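Home Notes from Pukovcombe
Looking after microfiber cloths so they last

Posted September 24, 2020

Microfiber cloths are cheap enough that many people treat them as throwaways. A decent one should get through a few hundred washes before it quits. Most of the ones that end up in the trash early were ruined in the laundry, usually by fabric softener or a hot dryer. The notes below are what we do at our house, where the cloths get used on counters, windows, the car and the dog.

Why softener is a problem

Microfiber is polyester, usually blended with nylon, and the fibers are split very fine. Those split ends pick up grease and dust and hold water. Fabric softener leaves a waxy coating on them. After a few loads the cloth pushes water across the counter and leaves streaks on glass. Dryer sheets do the same thing. If you use softener on the rest of your wash, do the microfiber on its own.

A cloth that has already been coated can often be brought back. Soak it for a few hours in warm water with a good squirt of plain dish soap, rinse until the water stops sudsing, then wash it as usual. It may take two rounds.

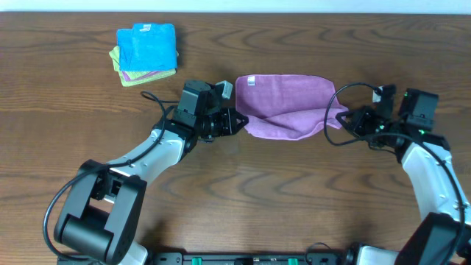
Can I wash microfiber with my bath towels?
Keep them apart. Cotton sheds lint in every wash, and microfiber grabs it and won't let go, so you end up spreading fuzz on whatever you wipe next.

Washing

Shake the cloths outside first. Crumbs and grit that go into the machine tend to stay in the cloth, and grit is what scratches paint and glossy cabinets.

Use warm water, not hot, unless the label says hot is fine. Liquid detergent rinses out better than powder. Go light on it. For a small load I use a tablespoon, and that is plenty with soft water. No bleach, which breaks down the fibers and fades the colors.

Heavily soiled cloths go in a bucket to soak before they go near the machine. Anything that has been used with motor oil, wood stain or solvent does not go in the machine or the dryer at all. Rags with oil-based stain on them can heat up and catch fire by themselves. Lay those flat outdoors, away from the house, until they are completely dry and stiff, and check with your town about how to dispose of them.

New cloths in strong colors, reds and dark blues especially, should have their first wash alone. A set we bought at Grotach turned the sink pink for three washes and then settled down.

Drying

Hang them if you have the room. They dry fast, usually in an afternoon indoors. From November on we use a folding rack over the heat register in the hall. If you need the dryer, set it to low or air only and take the cloths out as soon as they're done. High heat melts the tips of the fibers. You can't see it happen but you can feel it: the cloth goes from slightly grabby to slick or scratchy, and there is no fixing that.

Clean the lint screen before you start. Leftover cotton lint in the dryer will find its way onto the cloths.

Sorting by color

Give each color a job and stick with it. Ours go like this:

Blue – glass and mirrors
Pink – bathroom sink and tub
Green – kitchen counters
Yellow – dusting
Gray – floors, the car, anything dirty

Toilets get paper towels. I know some people keep a color for that too, but I would rather not have it in the wash.

If all your cloths came in one color, a laundry marker on the care label works. Write K for kitchen, B for bath and so on. Some people snip the labels off because a stiff one can scratch soft surfaces. On a car that is worth doing. For household use I leave them on, and the washing instructions stay with the cloth.

Folding and storing

Fold each cloth in half and then in half again. That gives you eight clean faces to work with as you turn and refold it, so one cloth will often do a whole room. Folded quarters also stack well in a shallow drawer.

Store them somewhere closed. An open shelf in the laundry room collects lint, and so do the cloths. We keep ours in an old bread box. Put the freshly washed ones on the bottom and take from the top, so they all wear at the same rate.

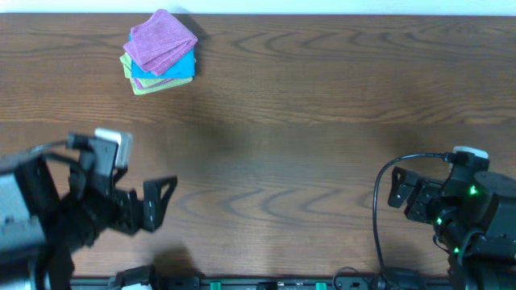 Folded cloths stacked on a wooden tabletop.

Using them on wood

A dry cloth is good for dusting bare or oiled wood. For a finished tabletop, dampen the cloth and wring it hard, wipe along the grain, and follow with a dry one. Standing water is what leaves white rings. Skip the spray polish if you can. It builds up, and it loads the cloth with silicone that then goes onto the next thing you clean.

On rough or splintery wood use an old cotton rag. Microfiber snags on everything, including dry hands.

Using them on glass

Two cloths, one damp and one dry. The flat, tight weave works better for this than the fluffy kind. Do windows on a cloudy day or before the sun reaches them, or the water dries before you get to it. A little white vinegar in the water helps with kitchen windows – a capful to a quart.

When to retire one

Pour a spoonful of water on the counter and set the cloth on it. If it soaks up the water right away, it is still good. If it pushes the water around, try the dish soap soak. If that doesn't work, move it to the garage pile for bike chains and muddy boots.

What we buy

Nothing fancy. The plain Balogh cloths in the pack of 5 have held up well, and the edges are stitched tight. The Fondetti ones are thicker and better for drying dishes, but they take longer to dry themselves and they cost more. Very thin cloths sold in big bundles are fine for the garage. I would not use them on glasses or a TV screen. For eyeglasses, use the little cloth that came with them and wash it by hand with a drop of dish soap.

Next up on the list: getting candle wax out of a tablecloth.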